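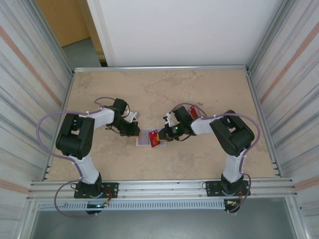
Figure 1. The Fledano cell with both arms over the tray. The right gripper is holding a red packet.

Setting up and maintaining the Fledano two-arm cell
Lieven Bosman and Ineke Van Acker
Zukcombe, automation workshop project

1. Starting point

We took over the Fledano cell in September. The arms worked, but two faults were noted in the logbook: the left arm lost its connection at irregular moments, and the grippers no longer met at the same height. The project had three parts: find the cause of the lost connection, set the mounting again, and write a maintenance routine that the next group can follow without our help.

2. Layout

Both arms stand on black mounting plates fixed to the aluminium rail at the front of the table. A slotted cable duct runs below the rail. The table is closed off at the sides by wall panels, and a rail runs along the back. The arms face each other and share the middle of the table as their working area.

The plates are held by T-nuts in the rail slot. On the left plate one T-nut had turned in the slot and was clamping on one edge only. With the arm stretched out, the plate lifted at the back, and this gave an error of 2 mm at the fingertips. We replaced the T-nut, squared the plate to the rail at 90 degrees and tightened the bolts crosswise. The right plate was checked in the same way and left as it was.

3. Cables

The lost connection came from the cable to the left wrist. It had been tied too tightly at the elbow, so that every full bend pulled on the plug. Swapping the left and right cables moved the fault to the other arm, which ruled out the motors and the controller board.

New cables were ordered from Honkanen. The length needed from elbow to wrist, measured with the arm fully stretched, was almost 700 mm including the loop. The first loop we made was too small and caught on the elbow housing. The second was wider and stayed clear in every position we tried – including the folded rest position, where the first had caught.

Ties are now placed on the straight parts of the links only. A tie must be loose enough to let the cable turn under it.

4. Grippers

The fingers are yellow, with a lattice of openings, and taper to a point. Most of the wear is expected at the tips and along the thin ribs. Before each session the fingers are wiped, checked for split ribs and closed without a load. If the tips do not meet, the fingers are taken off and fitted again before the zero position is changed. Doing it the other way round hides a loose screw.

Flat objects with smooth covers are the hardest to hold. A card holder can be gripped from below and from the side at once, but clear plastic sleeves reflect light into the wrist camera and part of a card may be lost in the glare. The camera exposure was therefore fixed at a lower value. Automatic exposure reacted too slowly when the holder was tilted.
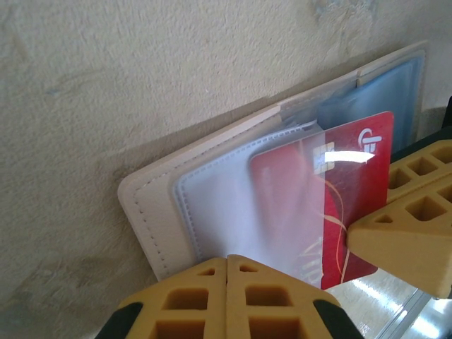
5. Zero position and test run

The zero position is set with the power to the motors off and the arms held by hand against the stops. Power is then switched on, the position is stored, and each joint is moved through its range at low speed. The green lights on the wrist are checked at this point. After this, a single object is placed near the middle of the table and both grippers are brought towards it from their own side, stopping short of contact.

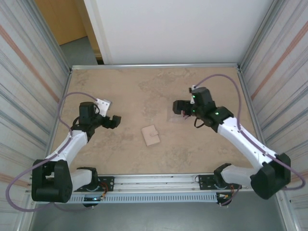
If one gripper stops higher than the other, the plate bolts are checked before any value in the software is changed. We did this in the wrong order in the first week and lost an afternoon to it.

The final test was a run of 247 cycles with the program used in Tistden for handling small flat items. The connection to the left arm was not lost during the run. Three cycles were stopped by hand when an item slid out of reach. We count these as handling errors, as no joint reported a fault.

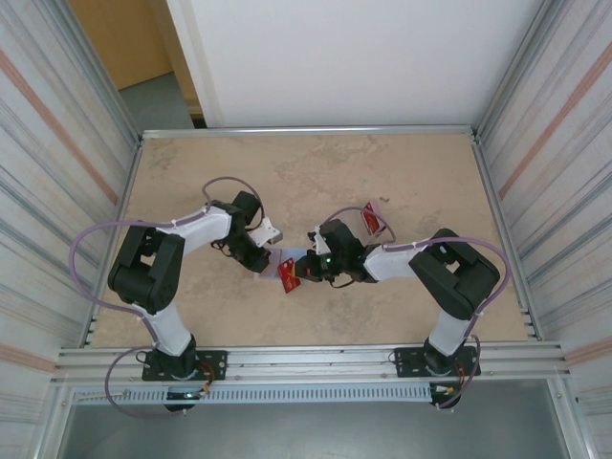 Figure 2. Grippers over the middle of the table, with one red card-like item between them, another near the right wrist, and a pale translucent sheet on the table.

6. Maintenance routine

Before each session: wipe the fingers, look for split ribs, check that both cable loops are clear of the elbows.
Every week: check the plate bolts, the plugs at both wrists and the wiring beside the bases.
Every month: take off the fingers, clean the screw holes, set the zero position again.

Spare ties and T-nuts are in the top drawer of the workshop cabinet. The old left cable is kept there as well, marked with tape, and should not be fitted again.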